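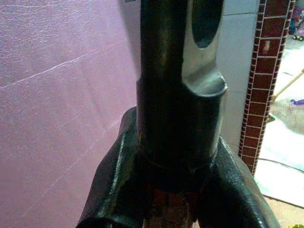

Soft pink, close up. Photo: Paula Filip

The small room and the big promise

By Darius Marinescu

Every spring I am sent something that will change the way I clean a floor. This September it was a press kit from Praten, a firm that would like us to stop saying "sweeping" and start saying "floor reset". The kit had a 462-word statement on the philosophy of the bristle. I read all of it, and I still don't know whether the broom comes with a hook.

My view, formed over years of grit and grout, is that a small tiled room is where these ideas go to be found out. There's never enough space for the long, easy stroke you see in the ads. You turn, you hit the bucket, you move the bucket, and the rubbish you had herded together goes under its base. Grout lines catch whatever is light enough to get past the bristles.

Rodica Coman has cleaned holiday units in Flinditport for long enough to be rude about it. I asked what she made of the "3-stage reset" in the Praten booklet.

"Sweep, pick up, have another look," she said. "They want 100 dollars for that?"

They do, and the bucket is extra.
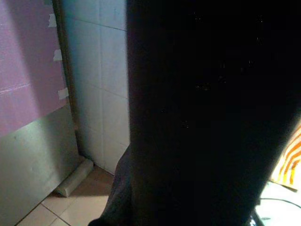
Coman's bigger complaint is with edges. A floor is easy in the middle. Things gather where something has been leaned up, or where one surface stops short of another, and the wide fashionable broom heads won't go in there. She uses an old angled one and finishes with a damp rag. The booklet calls such places "transition zones" and offers seven tips for them. I tried the lot in my own laundry and would keep one, which was to start at the back and work towards the door. My grandmother managed that without a booklet.

Then there is the dustpan. Long handles are sold as a kindness to the back, and I'll grant them that. What they do about the thin line of dust at the lip is another matter. Cosmin Mihăilă, who runs the Voicu hardware store, says customers bring that up more than anything else. His advice is to tilt the pan, pull it back a little and sweep again. I asked if a dearer pan would help.

"It'd be a nicer colour," he said.
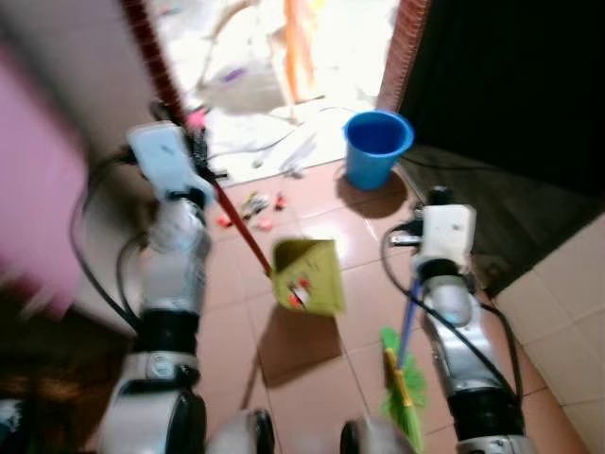
Red-handled dustpan, blue-handled broom and a blue bucket on salmon-pink tiles. There are still bits on the floor.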